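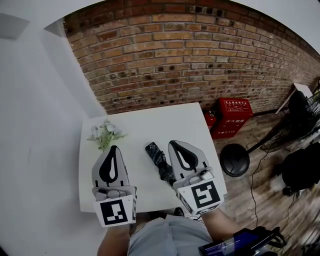

Gudrun Backlund thinks the smoothing should come out altogether, and she wrote as much in the margin of our first draft: a filter that hides a tracking error will hide it from us as well. We argued over this for most of October and the report still doesn't settle it.

Tveit: pose tracking for hand-held grippers
Project report, Zoltán Farkas and Shivam Chaturvedi

What we set out to do

Tveit is a small program that takes head-camera video, finds the square markers on the two grippers and writes out a path for each hand. The plan was to feed those paths to a planner and see if an arm could follow them. Our proposal called this "straightforward." We would not use that word again.

What we got

On a bare table the paths look good. Add an umbrella and a bunch of artificial flowers and the trouble starts. When a marker turns away from the camera, the solver can flip its guess about which way the cube is facing, and the path jumps. Of the 25 takes we processed, 16 ran through with no jump in either hand. We don't think that is a good result, though it would make a nice slide.

The wide lens makes it worse. Straight lines bend toward the edges of the picture, and our calibration is weakest there. Baltasar Figueroa suggested a different lens model. It helped on 2 of the bad takes and broke one that had been fine.

What we don't believe

The smoothing filter brings the count up to 18. We report the number and don't trust it. A smooth path can still be a wrong path, and we had no second measurement to check against. Nor did we test the planner on anything except takes we had already picked as clean, so the section on planning in our proposal should be read as a wish.

Still open

Use both markers together when one is lost. Log the solver's second-best guess. Gudrun wants the raw paths saved next to the smoothed ones, and that part is now in the code.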